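El instante en que los dedos aprietan

Hay una línea de código que Ximena Camacho lleva escrita a mano en la tapa de su cuaderno. Es una desigualdad corta, con dos variables y un umbral, y decide cuándo un robot debe creer que ya tiene algo agarrado. «Parece una tontería y nos ha costado media primavera», cuenta mientras abre en la pantalla una curva que sube, duda y se queda quieta. Esa duda, un escaloncito de nada en la gráfica, es lo que tiene enganchado a todo el equipo de Jirnora.

Jirnora es el programa que Camacho y Nandini Kaimal desarrollan en Womolon, un taller de software robótico instalado en una antigua imprenta. Su tarea es convertir demostraciones humanas en órdenes que un brazo pueda ejecutar: alguien coge una pinza con la mano, la usa en una mesa cualquiera de una casa cualquiera, y el programa se encarga de todo lo que viene después. Alinea las imágenes con la trayectoria de la muñeca, calcula la apertura de los dedos, corta la grabación en episodios y la deja lista para entrenar una política de control. Dicho así suena a fontanería. ¡Y lo es! Pero pocas fontanerías dan tanto gusto cuando el agua empieza a correr.

El primer problema es el tiempo. La imagen y la posición llegan por caminos distintos, con retrasos distintos, y basta un desfase pequeño para que el modelo aprenda a cerrar la pinza antes de haber llegado al objeto. Kaimal lo descubrió en abril, repasando episodios a las once de la noche, y desde entonces el sistema calcula el desfase de cada sesión por separado. Compara el movimiento que se deduce de la imagen con el que registra el seguimiento y desliza una señal sobre la otra hasta que las dos encajan. Antes trabajaban con una corrección fija de 90 milisegundos para todo el mundo, una cifra que había heredado de una prueba antigua y que Kaimal borró del repositorio con evidente satisfacción. 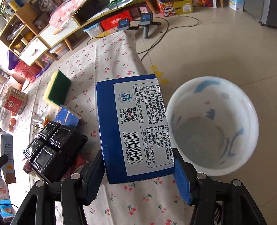

El segundo problema es el agarre mismo. Una caja de cartón cede un poco, una esponja cede muchísimo y un bote de cristal no cede nada, de modo que la apertura de los dedos dice poco por sí sola. La desigualdad del cuaderno de Camacho mira otra cosa: la velocidad con que los dedos dejan de cerrarse, comparada con lo que se mueve el objeto respecto a la palma. Si los dedos se frenan y el objeto empieza a viajar con ellos, hay agarre. Si se frenan y el objeto se queda donde estaba, probablemente han topado con la mesa. Con esa regla, el etiquetado automático coincidió con el manual en casi todos los casos de una tanda de 207 episodios, y los desacuerdos resultaron ser lo más entretenido de la semana.

– Había uno en que discutimos una hora – recuerda Aldo Sanna, responsable de la parte de percepción –. El programa decía que el agarre empezaba mucho antes de lo que habíamos marcado nosotros. Lo pusimos a cámara lenta y tenía razón él.

Sanna pelea con un enemigo más antiguo: el desorden. Las mesas de verdad tienen envoltorios transparentes, tapas que reflejan la lámpara, manteles con estampados que confunden a cualquier segmentador y cajas con textos impresos en todas direcciones. Un laboratorio limpio habría sido más cómodo, pero una política entrenada sobre fondo blanco se desorienta en cuanto pisa una cocina. Su módulo, que en la casa llaman Chien, renuncia a poner nombre a cada cosa. Busca lo que se desplaza junto con los dedos y trata el resto como paisaje. Es una idea sencillísima y funciona sorprendentemente bien, también con objetos que el modelo no ha visto nunca (los textos impresos, de hecho, le ayudan, porque están llenos de esquinas fáciles de seguir).

Queda la planificación, territorio de Rosario Costa. Una mano humana se permite giros que un brazo de seis articulaciones no puede copiar sin enredarse, y Costa ha escrito un filtro que repasa cada trayectoria y pregunta si el robot de destino podría seguirla. Cuando la respuesta es no, busca el recorrido más parecido que sí cabe en sus límites, respetando al milímetro los tramos cercanos al contacto y tomándose libertades en los demás. El ajuste tarda 2 segundos por episodio en un portátil corriente. En la primera versión daba tiempo a bajar a por café.

Más de 500 episodios han pasado ya por la cadena completa, y el equipo empieza a soltarla fuera de casa. Wondon, una pequeña firma de brazos de sobremesa, la está probando con Heather Carnegie al frente, y sus informes de errores llegan largos, minuciosos y llenos de capturas. El último avisaba de que Chien pierde el hilo cuando la propia pinza tapa casi todo el objeto. Sanna lo leyó dos veces, se arremangó y abrió una rama nueva. La idea es que el programa recuerde durante unos instantes dónde estaba lo que ya no ve – una memoria cortísima, suficiente para pasar el bache – y que la incertidumbre crezca con cada fotograma a ciegas.

Camacho, mientras tanto, sigue con su escaloncito. Quiere que el umbral deje de ser un número fijo y se aprenda de los propios datos, episodio a episodio, y ya tiene una primera versión corriendo en el ordenador del fondo. En la tapa del cuaderno ha tachado la constante y ha puesto una letra griega.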